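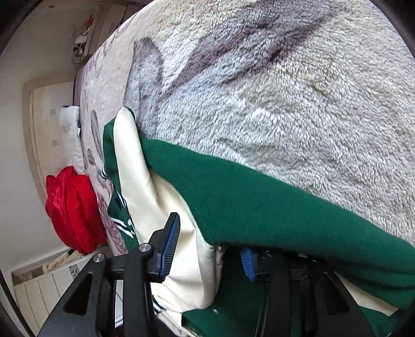 A green and cream jacket on a fluffy blanket.

How Clothes Keep You Warm

A jacket does not make heat. Your body makes it, day and night, by using the energy in food. Clothes slow down how fast the heat gets away.

Heat always moves from a warmer place to a cooler one. On a January morning your skin is much warmer than the air outside, so heat flows outwards. The bigger the difference, the faster it flows.

Still air is a poor conductor, meaning that heat passes through it slowly. Wool and other fluffy cloths hold a great deal of air between their fibres. Thick blankets work in the same way. If the cloth is squashed flat, much of the air is pushed out and it keeps you less warm.

Wind carries off the warm air next to you. A closely woven outer layer helps to stop this. Water is a problem too – it conducts heat far better than air, so wet socks feel cold.

Try it yourself
Fill 3 jars with warm tap water. Wrap one in a wool sock and one in a thin cotton cloth. Leave the last one bare. Measure each jar every few minutes and write down the results.

Text by Alaric Blackwood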